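Reltthorpe bench notebook
September, entry continued from the previous page

Back on the serving pieces for Gemia. The glaze trials are done as far as I'm concerned, so the rest of this month goes to how the pieces sit on a table and how they look under ordinary room light. Kiln log numbers are in the other book.

Glaze 542 is the white we are keeping. Glaze 834 came out too creamy next to it and made the set look like two different orders. I put the 834 test tiles in the drawer under the wedging bench - please leave them there, I want one more look before they go in the scrap bin.

Rims. The first oval had a rim that was too sharp for my liking. It felt fine in the hand but caught on a dish towel twice. Took it down with the pad and refired. The second had the rim rounded at the leather stage, which took less time and gave a more even line. Do it that way from now on. Mold number 3343 stays in use, the older one goes back to the shelf at Prata when someone is driving over.

Weight of the second oval was 834 grams, same as the glaze number, so watch for that when reading the sheet. The small dish was 247 grams.

9:40 a.m. Moved over to the pale table to check the white against a light surface. The dark bench flatters everything and I don't trust it. Left the blinds as they were and kept the lamp off.

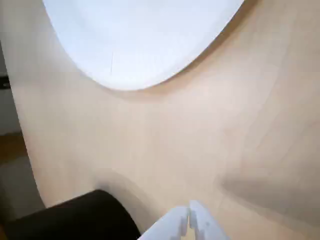
Entry by the bench lead, glaze and finishing
Reltthorpe workshop

White reads slightly blue against the beige. I like it, but Omamico asked for a neutral white on their order, so they should see a piece on a light table before they sign off on 542. Shadow along the lower edge is soft and follows the curve well.

One thin dark line on the surface, left of center. Could be a hair, could be a scratch. Wipe it first with a dry cloth, then check it under the loupe. If it is in the glaze, the piece goes to seconds and I need to look at the sieve again.

Still to do:
- write the rim change on the mold card
- find a box that fits the ovals without the paper bunching up
- ask Gemia whether they want the foot left bare or waxed
- order more pads, fine grit only

Stopped at noon. Kiln is free for whoever needs it.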